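Skistska Steel Prep Table

A plain work table for kitchens, canteens and wash-up areas. The top is stainless steel with a brushed finish, flat all the way across, and the rim is polished. It ships from our Niltport warehouse in one carton with the legs packed separately.

Assembly takes two people and the hex key in the box. Fit the legs with the top face down on a blanket, then turn it over and level the feet. The feet adjust by up to 40 mm. Leave the bolts finger tight until all four legs are on.
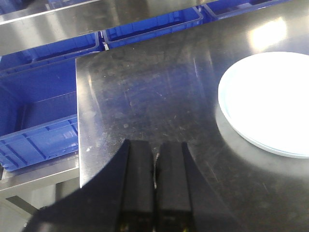 Brushed steel picks up fine scratches with use, and water spots show on it under bright overhead lights. Neither affects the table. Wipe with warm water and dish soap, along the grain, and dry with a cloth. Do not use steel wool or bleach.

Rated load is 50 kg, spread evenly. An undershelf is sold separately and can be added later. Weight without the shelf: 23 kg. The frame carries a 5 year warranty; surface marks are not covered.

For spare feet and bolts, write to Lenka Ondrejka in the parts department and include your order number.

Page updated 15/03/2018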